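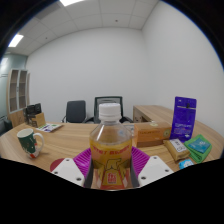 Can a machine tidy a desk or stock a shelf yet? Some of the easy parts, at a slow pace and with a person standing by.

May 7, 2025 – Bulley, which tests chore robots for shops and homes, has put out results from its latest trial. Its machine, Pevari, was given 100 short pick-up jobs and finished 43 without help. Soft packets and folded cloth caused the most trouble.

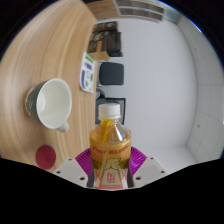 Bulley says upright, rigid items are the best place to start. A capped drink bottle gives two fingers a firm hold. A mug lying on its side is harder, as the machine has to choose between rim, body and handle before it can set the thing upright.

Jobs took up to 3 minutes each – too slow for a shop floor. A second trial is planned for October, with dishes and grocery bags added to the program.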